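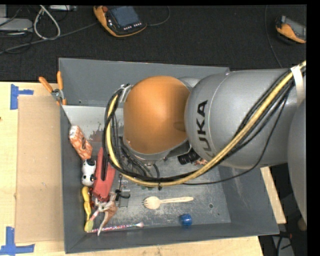
Sestis bin-picking set: house rules and data card

We use cookies to remember your settings and count visits. Accept all / Manage choices

Hello! I look after the Sestis recordings, and this file is where I keep the rules for adding to them. It started as a page of notes stuck in the Anwood folder and it has grown a bit. If you only want to use the data, skip down to "What's in it". If you want to add to it, please read the lot before you touch the arm — I will ask.

What's in it

1,000 picks from one open-topped bin, split into 8 batches. Each pick has the overhead stills, the joint log, and a plain text note saying what we went for and whether we got it. Failed picks stay in. I had a long argument with myself over that and I'm glad I kept them, as they've been more use to me than the good ones.

The objects come from the Sutasik list, a jumble of household bits and toys. You'll meet a black-and-white panda-like toy, a wooden spork, a bright blue cap, patterned packets and plenty of thin awkward things that like to lie flat. Please don't tidy them into rows. Tip them in and leave them where they land.

Rules for the cell

1. One person holds the teach pendant, and that person decides when the arm moves. If you hand it over, say so out loud and wait for an answer.

2. Hands stay out of the bin unless the arm is stopped. Paused in the program doesn't count as stopped! Use the red button.

3. Look at the hose and cables before every batch. We want a generous loop round the orange joint cover, with the bundle strapped back to the arm as it is in the photo. Pull gently at the strap. If it slides, redo it. Thin wires that droop over the bin deserve a second look too, and I'd like them followed by eye through one slow full turn of the wrist.

4. Anything hanging on the rim counts as being in the bin, so the orange-handled pliers go down in the object note along with everything else. Same for a packet leaning on the wall.

5. Blue tape is for position marks only. Use another colour for labels, repairs and messages to me.

6. Don't move the bin part way through a batch. If it gets knocked, close the batch early and start a fresh one. A short batch is fine.

7. New objects get 2 slow trial picks first, watched from start to finish, before they join a run.

Writing the notes

Use everyday names. "Yellow curved toy" beats a code that only you understand. If you can't tell what a thing is, write "unknown" and its colour, and carry on. Say where the arm was covering your view as well. It hides a good chunk of the bin in plenty of the stills, and anyone labelling them should mark those items as hidden and leave the guessing alone.

Keep each note under 200 words. I read every one, usually on a Monday with a large tea.

Known problems

The bin floor is scratched and shiny, and the mottled light on it fools simple colour matching. I tried a matt liner and the thin objects slid underneath it, so the liner went. The small holes in the floor also get picked up as objects by some detectors. I've left them unmasked.

The Villalobos branch uses an older note layout. I do mean to convert it — send me a patch if you get there first.

Contact: the Sestis page at Anwood | © Sestis contributors | Back to top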